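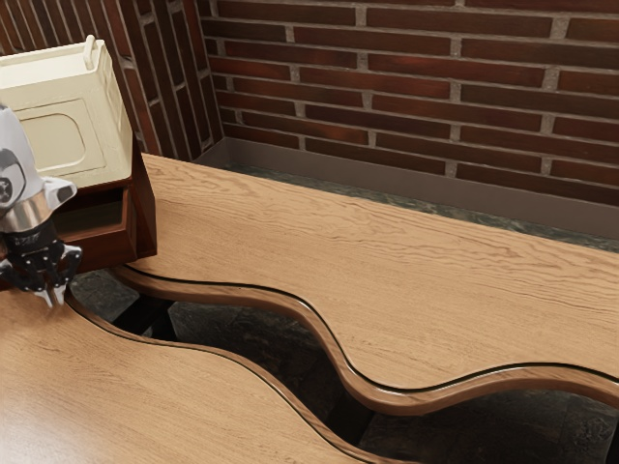
Switching joint supplements on an older gelding -- overlap or stop one first?

Posted by Birkine, 18 May 2021

I have a 19-year-old Quarter Horse cross who has been on a glucosamine and MSM powder from Olstead since March. He weighs 1,000 pounds on the tape. The powder is fine, but he has started sorting it out of his feed and leaving it in the bottom of the bucket, so I want to move him to the Nosholm pellets.

The pellets have glucosamine, MSM and a little hyaluronic acid. The label says to feed a double scoop for the first two weeks. It doesn't say what to do if the horse is coming off another product. I have half a tub of the powder left and hate to waste it. Do I run both for a while, quit the powder and start the double scoop, or quit the powder and start at the normal scoop? He is ridden lightly, has no history of ulcers or laminitis, and gets a ration balancer and grass hay.

Caoimhe Ní Chonaill

I would not feed full amounts of both. You would be doubling the glucosamine and MSM, and some horses get loose manure from that. Add up what he gets per day from each label in milligrams, not scoops, because the scoops are never the same size. Then check the balancer tag too. Some of them have joint ingredients added and people miss it.

When I changed my mare over I did it across ten days. Three days at three parts old to one part new, four days half and half, three days at one part old to three parts new, then all new. That was for taste more than anything -- she is suspicious of any change in her bucket. I skipped the double scoop. He has been getting the same main ingredients for weeks, so ask the maker if the loading amount is even meant for him. If he takes any medicine, run the new label past your vet first.

For the half tub, try wetting the feed. A cup of warm water and a spoonful of oil makes powder stick to the pellets, and he can't sort it as easily.

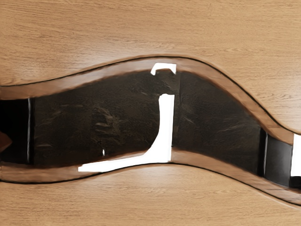 Wood surface from above, with a wavy opening across it.

sfakianakis

just stop one and start the other. mine never noticed

Nosholm_feeder

Agree with weighing it out. I use a kitchen scale that reads in grams and my "one ounce" scoop was holding a good bit more than an ounce when I heaped it. Level it off with a knife.

Also write down how he moves before you switch. I do a short note once a week: stiff or not coming out of the stall, how long he takes to warm up, which lead he avoids. Otherwise you are going by memory, and spring weather alone can make an old horse look better. Give the new one a couple of months before you decide, and don't change his shoes or his work in the same stretch if you can help it. If he is still sore after that, I'd have the vet look at him before buying another tub.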